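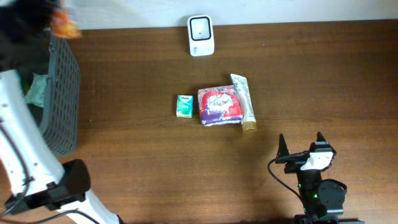

Página 12

Manual Fistik — Gravar as primeiras demonstrações

Já com os dois braços montados, chegamos à parte de que mais gosto: ensinar pelo exemplo! A tarefa deste capítulo é arrumar coisas no cesto. Eu uso uma caixinha, um pacote mole e um tubo, porque cada um se agarra de maneira diferente (o tubo foi ideia da Sofia Politis e ainda hoje me dá trabalho).

1. Ponha o cesto à esquerda e os objetos ao meio da mesa, com folga entre eles e a garra direita.

2. Abra a garra direita e deixe-a parada 4 segundos antes de começar.

3. Inicie a gravação no Skurnatent e conduza o braço devagar, um objeto de cada vez. Se hesitar, hesite — uma pausa curta não estraga nada.

4. Largue o objeto dentro do cesto, recue a garra e só depois pare a gravação.

5. Baralhe os objetos e repita. Mude também a inclinação do tubo, senão o modelo decora uma única posição.

Nota: eu tenho 457 episódios desta tarefa e deitei fora os que gravei com pressa. Um objeto que cai e volta a ser apanhado pode ficar; marque-o como «recuperação».

Cuidado: confira os cabos dos dois braços antes de cada série. Se um deles prender, pare tudo e solte-o com os motores desligados. E mãos fora da mesa enquanto grava, por favor!

Para rever os episódios, passe à página seguinte.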